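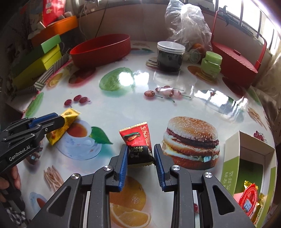
Shona Baxter told me after our last club session that I should stop worrying about speed and just count clean pickups. I had been pushing everyone to go faster. She was right, and I changed the score sheet the same night.

So now a run is 14 pickups with the hand-held grippers, snack packets only, and you write down each one you drop or crush. The packets are harder than the blocks we started on in March. If you close the jaws near the middle they bulge and slip, so most of us go for the crimped ends.

We want 1,000 pickups logged before the Fulon meet. I have done 100. My wrist gets sore after 2 runs, so I stop there and do the sheets.

Next time we try both grippers at once, passing a packet from one to the other.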